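Sim perception: wrist camera detector reports the wrong number of red markers on the panel bank
Project: Fumbridge / Component: perception / Status: open, severity lowered, see last entry 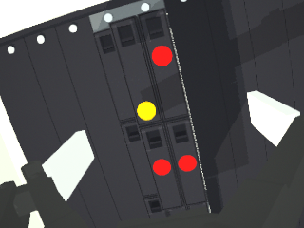
Opened against the Saavedra release. The claim from the release notes is that marker detection is now "stable under all simulated lighting." I have my doubts, and I'd like to keep this ticket open until somebody shows me numbers from a view with shadows in it.

What I expect: three red, one yellow, every tick, as long as the arm is holding still.
What I get: three red and one yellow most of the time, then two red, then back. Once in a while it gives four.

Steps to reproduce
1. Load the panel bank world in the simulator.
2. Move to the inspection pose, gripper open, both fingertips in view of the wrist camera.
3. Run the detector for 1000 ticks with no arm motion.
4. Read the count column in the log.

Result on my machine: 118 bad ticks out of 1000. The arm is not moving and the world is not changing. A detector looking at the same pixels should give the same answer, so either the pixels differ or the detector does.

Entry 2
The suggestion was to clear the cache and reinstall. Did both. Still 118. I was hoping for at least a different number. Getting the same one twice tells me this is not random, whatever the release notes say about "noise."

Entry 3
Next suggestion was lighting. Angular shadows do fall across the panels, and one of them runs between the uppermost red disc and the yellow one. Fair enough, so I turned shadows off in the renderer and ran it again. Still 118. I don't think it's lighting. Please stop closing my tickets with "lighting."

Entry 4
Dumped the raw camera buffer for the bad ticks and compared it with the good ones. Identical, byte for byte. So it's the detector.

Also checked whether the six white circles up along the rim were being picked up as candidates. They are, and the color filter throws them out correctly every time. Same with the fingertips. I had my money on the fingertips, so that's one wrong guess on my side.

Entry 5
Getting somewhere. The bad ticks are evenly spread for long stretches, which looks like a timer. The tracker that Wustar wrote sits between the detector and the count column, and it merges any two detections it thinks are one object. Two of the red discs are side by side on the lower panels, one slightly higher than the other, and those are the two that get merged. The split comes back on the next refresh. When the refresh lands in the middle of a merge, the old track hasn't expired yet and you get four.

The merge distance is set in pixels. It was tuned in the Dedcombe world, where the camera sits farther back, and was copied over without anyone looking at it. There is a comment beside it that reads "should be fine."

Entry 6
Changed the merge distance from 60 pixels to 5 and reran. Zero bad ticks out of 1000.

I don't consider that a fix. It's a smaller wrong number. Move the camera and it will break some other way, probably by counting one disc as two. The distance ought to be in world units, and the simulator already gives us depth, so I don't see what the holdup would be.

Entry 7
Reply from the tracker side is that merging is "working as designed." Maybe so. I'd like to see the design. The planner reads this count to decide which disc to approach next, and when two become one it aims at the midpoint, where there is only the seam between two panels. I watched it plan to that point with full confidence. The confidence score doesn't drop on a merge, either, so I have no idea what it's measuring.

Severity lowered because the small value gets the inspection demo running. Not closing. Still needed:
- merge distance in world units
- tracker must log every merge, with both source positions
- confidence has to change when two tracks become one
- a regression run with the arm moving, since all of mine were with the arm parked
- "stable under all simulated lighting" taken out of the release notes until it has been tested

Log files attached to the parent ticket. The setting is in the tracker config, second block, and it is not in the docs.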